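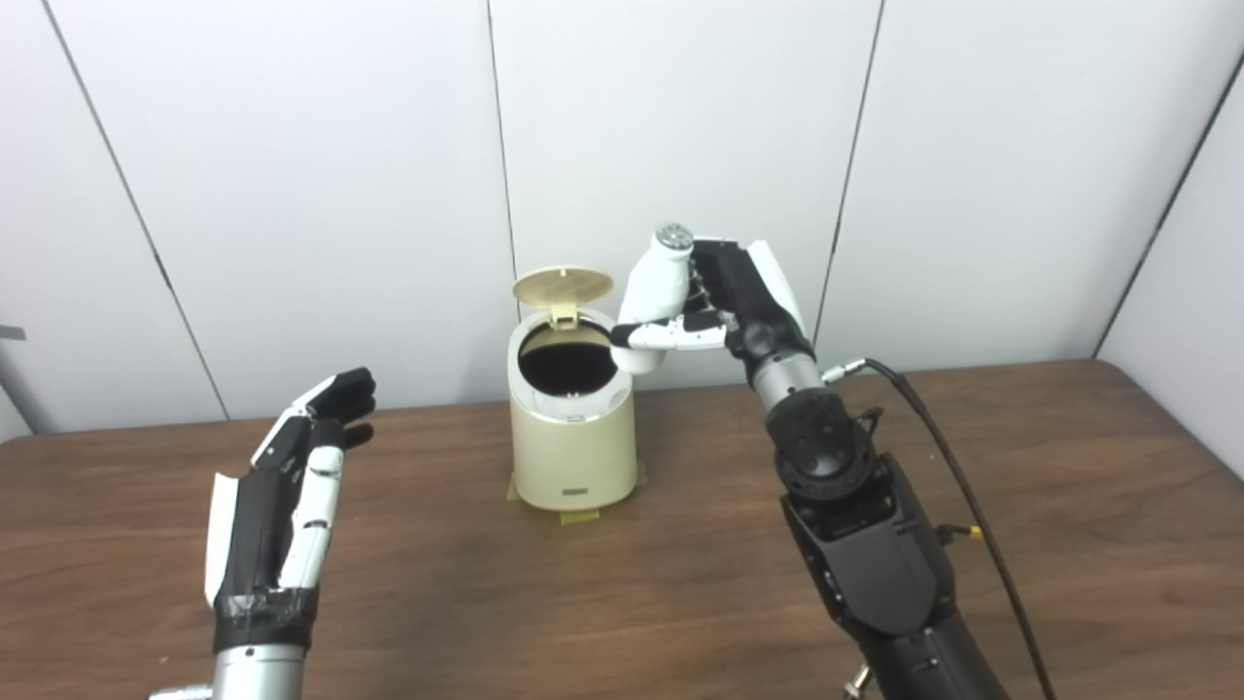

Fixture marking, also called position marking, is the practice of marking on a work surface where an object must stand before a robot handles it. It is used in laboratories, test kitchens and small assembly cells where a robot with two arms repeats the same task many times and the objects are set back by hand between runs. The usual marking material is colored masking tape. Paint, printed mats and shallow pockets cut into the table are also used.

Purpose

A robot that places or drops an item into a container depends on the container being where the program or the trained model expects it. Small shifts add up over a long series of runs. A mark lets the operator put the container back without measuring. It also makes results from different days easier to compare.

Common rules

Most written procedures agree on the main points. The tape should differ clearly in color from the table. It should extend past the base of the object on at least two sides, so that it can still be seen when the object is in place. A container with a hinged lid is marked for direction as well as position, and the procedure states whether the lid starts open or closed. Objects not needed for the task are removed from the reach of both arms.

Tape is replaced when an edge lifts. The old piece is left down until the new one has been lined up with it.

The Bratance procedure requires the mark to be checked after every 50 runs. The Uswood handbook sets no number and asks for a check at each change of operator.

Cables and wrist coverings

Procedures for marking often include a short section on the arms themselves. Cables at the wrist must have enough slack for the full turn of the joint and must not sweep across the mark. Tape wrapped at a wrist is inspected for loose ends before the first run. Exposed wire ends are to be capped or tied back under the Bratance procedure; the Uswood handbook covers them under general electrical safety.

The idle hand

In tasks that need only one hand, the other is normally kept open and to the side of the container. Galang, a training course for operators, teaches that the idle hand should hold the same pose at the start of each run.

History

The Uswood handbook was first issued in December as a set of loose sheets and later bound at 184 pages. The Gulluvetti workshop tested taped and untaped tables over 900 runs and kept 681 of them for its report, leaving out those in which the operator had moved the table. The current edition of the Bratance procedure is dated 2024-04-25.

See also

Work cell
Jig (tool)
Pick and place
Repeatability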